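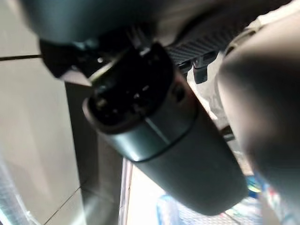

## Stock records: duplicate entries after import

Status: resolved

The Istwood stores office reported that 1,043 of the 3,728 lines in the Koskela stock list appeared twice following the December import. Orders placed before noon were not affected.

- Import log reviewed by Rakiya Nwachukwu. The file from Trosier had been loaded twice.
- Second load reversed and totals checked against the paper ledger.
- Ewurabena Eshun confirmed the corrected list at 16:20.

Ticket closed with the agreement of the stores office.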